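Section 2: Oiling the top of your Melnyk desk

I put this off for way too long with my own desk, so please learn from me and do it before you load the thing up with monitors and coffee cups. It's easy! You need the Zostden oil, a couple of lint-free rags, a sanding pad and an evening.

1. Clear everything off and wipe the top with a barely damp cloth. Let it dry overnight. I know, I know, but oil over damp wood goes blotchy and then you're sanding the lot.

2. Sand lightly along the grain, never across it. Pencil marks usually come off at this stage (a white eraser first, if they're stubborn).

3. Vacuum up the dust, and run a dry rag around the inside of any cable hole. Dust loves to hide in there and it will end up in your finish.

4. Shake the can, pour a small puddle and spread it thin. Thinner than that. Work in long strokes from one end to the other.

5. Wait 50 minutes, then wipe off everything that's still sitting on the surface — if the rag drags, add a drop of fresh oil and keep going.

6. Leave it until the next day and do a second coat the same way.

Caution: oily rags can catch fire all by themselves. Lay them flat outdoors to dry, or drop them in a metal can of water with a lid. Don't ball them up in the trash.

Note: hold off on hot mugs and desk mats for 5 days. The top will feel dry well before that, but the oil is still hardening underneath. I recoat mine every November, when the heat comes on and the wood starts looking thirsty.

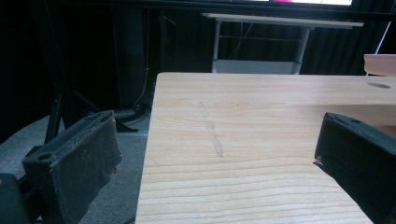
Chantal Turcotte: Does the underside need oil too? I only did the top of mine and I'm wondering if it'll cup over the winter.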